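Kureo 仿真订阅用了一段时间之后的记录

去年十月开始付费用 Kureo，买的是个人档，外加一套 Murketti 的室内场景包。中间断过一个月，后来又续上了。下面按我自己关心的顺序写，安装教程官方文档里有，不重复。

先交代用途。我手上的活是双臂移动平台的抓取策略，训练和回归测试都放在仿真里跑，真机只做最后的验证。以前用的是自己拼的一套环境，物理引擎加渲染器加一堆脚本，能跑，但每次升级驱动都要坏点什么。换 Kureo 的主要动机是把维护环境的时间省下来，渲染质量是次要的。

安装与授权

本地运行时是一个容器，授权走联网校验，离线宽限期为 10 天。过期以后进程不会直接退出，只是拒绝加载新场景，已经加载的可以继续跑完。这个行为文档里没有写，我是在一次长时间测试里碰到的。如果机器在内网，需要提前申请离线证书，审批走邮件，周末没人处理。

容器体积偏大，场景包和运行时分开下载，场景包支持断点续传，运行时不支持。网络不稳的话建议先拉到一台中转机上。

显存占用与同时打开的相机数量有关，和场景大小关系不大。三路相机同时输出时，中端显卡能用；再加深度和分割通道，就要降分辨率或者降频率。Kureo 的调度器允许给每个通道单独设频率，这一点比我原来的脚本方便。

夹持与接触

接触模型是我测得最多的部分。Kureo 默认给指尖内侧的衬垫一组柔性参数，指壳本体按刚体处理。夹方块、盒子这类平面零件时，默认参数够用，不用调。麻烦的是曲面件，接触区域小，求解器步长稍大就会出现微小的滑移，累积下来物体会慢慢转动。 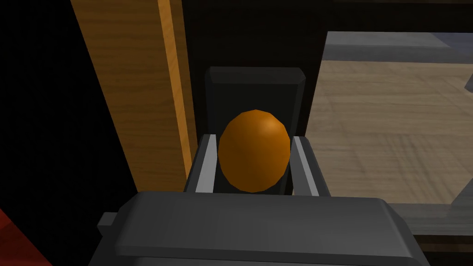
曲面件测试：两指夹住橙色蛋形物体，后方为深灰色方块。

我的处理办法是把接触求解的子步数加倍，同时把衬垫的切向摩擦调低一档。听上去矛盾，但默认的摩擦系数偏高，会掩盖法向力不足的问题，在仿真里夹得住，到真机上就掉。摩擦调低以后，成功率数字会难看一些，拿去和真机对照时偏差反而小。

蛋形件的网格是 Murketti 资产库里的，面数不高，近看能看出一点棱面。碰撞体默认是凸包，和渲染网格基本一致，可以直接用。库里有几件带把手的餐具，凸包会把把手内侧填满，手指伸不进去，必须自己换成分解过的碰撞体。Kureo 带了一个自动分解工具，参数只有精度一项，调高以后加载时间明显变长。

我把一组抓取测试固定下来作为回归集，总共 1,321 次，每次升级版本后整套重跑。最近一次小版本升级之后，有 41 次结果与之前不一致，全部集中在曲面件。更新日志只写了“改进接触稳定性”，没有写改了哪个参数。发工单去问，回复是默认的求解容差收紧了。这种改动应该写进日志，对于拿仿真结果做对比的人来说，默认值变化等于实验条件变化。目前我的做法是把所有求解参数显式写进配置，不依赖任何默认值。

夹爪控制接口有位置和力两种模式。力模式的反馈值经过了一阶滤波，截止频率不可设。想拿原始接触力，要从接触事件流里自己算，事件流的时间戳是仿真时间，和相机帧的时间戳同源，对齐没有问题。

场景包

Murketti 的室内包里一共有 262 件可交互资产，房间本体另算。我用得最多的一套场景叫 Pimville，深红色墙面，和卧室相连。选它的原因是遮挡多，地面又带反射，对视觉部分不太友好，适合拿来暴露问题。
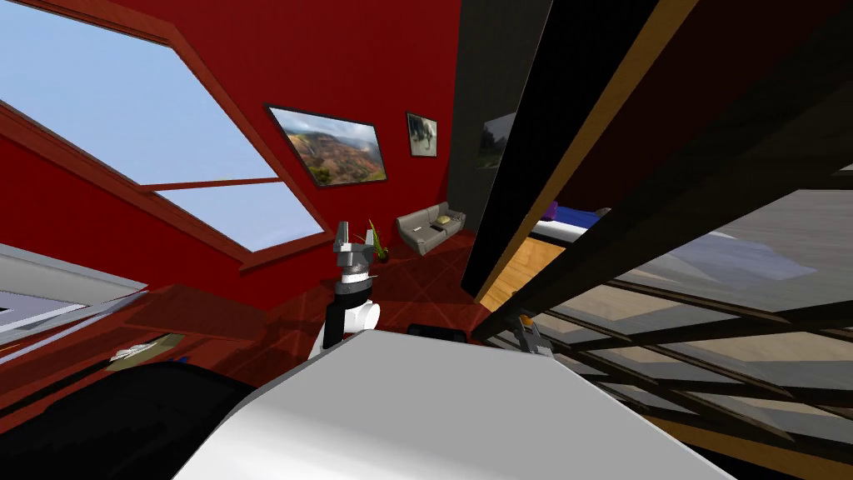 作者：Dovhaniuk　发布于 2022年6月5日　分类：仿真工具

红色地面的反光对深度估计影响最大。Kureo 的深度通道有两个选项，一个直接读取几何深度，不受材质影响；另一个模拟双目匹配，会在高反光区域产生空洞。训练时如果只用前者，模型对反光地面没有任何抵抗力。我现在是两种混用，比例写在配置里，按回合随机抽取。

深色木框架那一带也值得说一下。横梁和立柱交错，几何上没有问题，但相机斜着看过去时，夹爪会被木条挡掉一部分，基于关键点的位姿估计在这里会跳。我最初怀疑是相机外参错了，查了半天，外参没有错，是我的关键点筛选在遮挡下阈值太松。改完以后这套场景就成了我的固定测试项。

机器人本体也会进画面。白色外壳的曲面在下方占掉不少面积，两只夹爪也都看得见。有些仿真平台默认把本体从相机里剔除，图像干净，但和真机对不上。Kureo 默认保留，可以按连杆单独关掉。我全部保留，只在训练时加一个本体掩码作为额外输入。掩码由运行时直接给出，边缘和渲染图逐像素一致，真机上做不到这么准，所以我会人为加一点膨胀和腐蚀。

相机安装位姿写在机器人描述文件里，滚转角的定义与常见约定相反，从别的平台迁移过来时要取负号。文档的附录里提到了，正文没有。

场景编辑器

编辑器是网页形式，拖放式操作，改完导出成一个场景描述文件。描述文件是纯文本，可以进版本管理，差异比对也能看懂。缺点是编辑器每次保存都会重排键的顺序，哪怕只挪了一件家具，比对结果也是满屏改动。我写了一个小脚本，在提交之前统一排序。

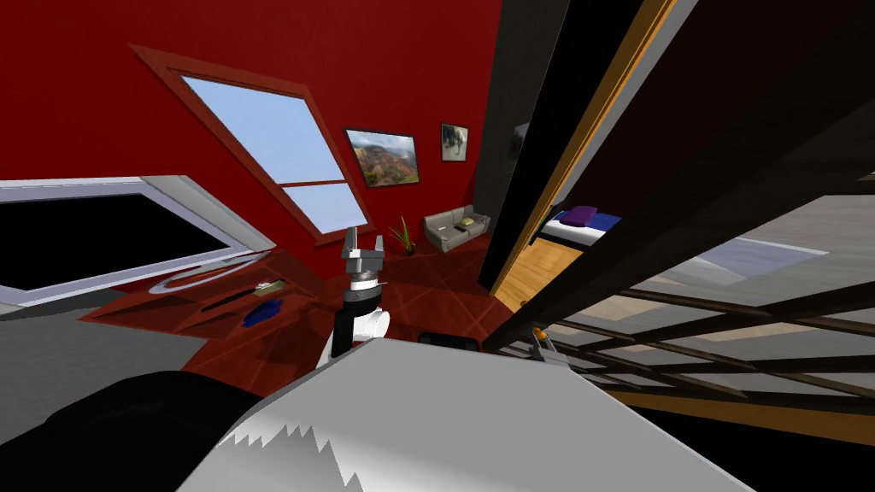

随机化功能分三层：材质、光照、物体位姿。材质随机化的粒度是整件资产，不能只换某一个面。光照随机化可以限定范围，色温和强度分开设置，天空贴图只有几种可选。物体位姿随机化会做碰撞检查，采样失败时默认静默跳过，把物体留在原位。这个默认值我不认同，应当至少打一条警告。配置里有一个严格模式开关，打开以后失败会抛异常，建议第一天就打开。

随机种子的管理做得不错。同一个种子、同一个版本、同一块显卡，结果可以逐位复现。换显卡以后图像有极小差异，物理部分不变。跨版本不保证复现，这点文档写得很明确。

卧室那一侧的门洞对导航测试比较有用，双臂平台展开手臂时通过余量不大，规划器必须先收臂。Kureo 自带的规划器会处理这个情况，但收臂动作是写死的一组关节角，不考虑手里有没有拿东西。我没有用它的规划器，只用了它的碰撞查询接口，查询速度能满足在线规划。

软体和布料目前只支持到演示级别。被子、靠垫在场景里都是刚体，机器人碰上去没有形变。路线图上写了会支持，没有日期。如果你的任务涉及叠衣服、铺床，现在不要买。

接口与日志

接口有 Python 和 C++ 两套，Python 的更新快，C++ 的要晚一个小版本。异步接口在高频控制时偶尔会丢一条指令，丢失时返回值正常，只能靠指令序号自己检查。我已经报过，工单状态是“已确认”，还没有修。同步接口没有这个问题，代价是吞吐下降。

日志格式是他们自定义的二进制，附带转换工具。转换工具是单线程的，长回合转起来很慢。我后来改成运行时直接订阅话题，自己写盘，绕过了它的日志。

价格和支持

个人档按月付费，限制并行实例数，不限制时长。场景包是一次性买断，但只能在订阅有效期内加载，订阅停了，场景包也就打不开。购买页面上这一条写得很小，我断订阅的那个月才发现。自己在编辑器里新建、且没有引用 Murketti 资产的场景不受影响，导出文件可以拿走。

支持渠道是工单，技术问题的回复质量可以，回复人看得懂日志，会要求提供最小复现。账务问题回得慢，我申请补开的一张票据到现在还没有收到。

我目前的结论是继续订阅，用于刚体抓取和带遮挡的视觉测试，版本锁定在升级前的那一个，等求解容差的说明写进文档再往上走。团队档没有试过，多机并行的表现我不清楚。

附：评论里有人问配置文件能不能放出来。求解参数部分可以，我整理之后会贴在下一篇里；机器人描述文件涉及硬件厂商的模型授权，不能放。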